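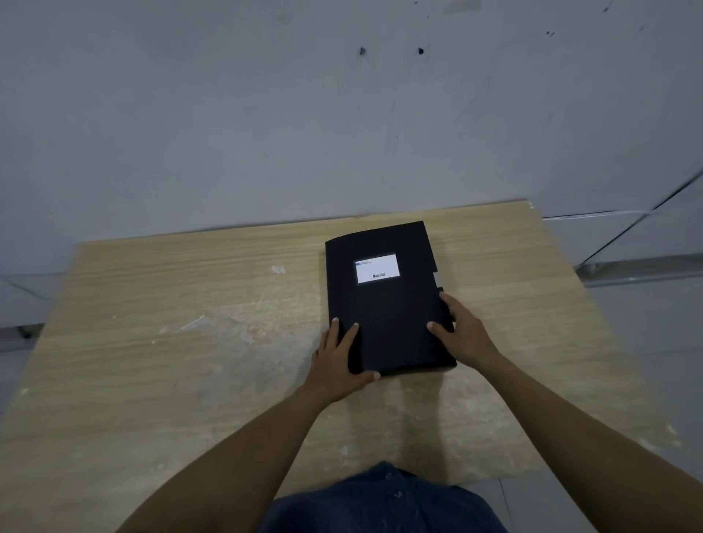
4.2 Teaching the folder task

Keep the Telau arm powered off while you practice the moves by hand.

1. Lay the folder flat near the middle of the table.
2. Open the cover and fold it out flat.
3. Hold the sheet by its left edge. Rest your right hand on the flap.
4. Slide the sheet clear – slowly, without bending it.

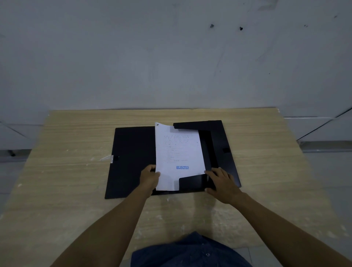
Figure 2. Sheet partway out of the folder, stamp facing up.

Note: Record both hands in one take.

CAUTION: Set the gripper to low force before the first powered run. Stay clear of the arm until it parks.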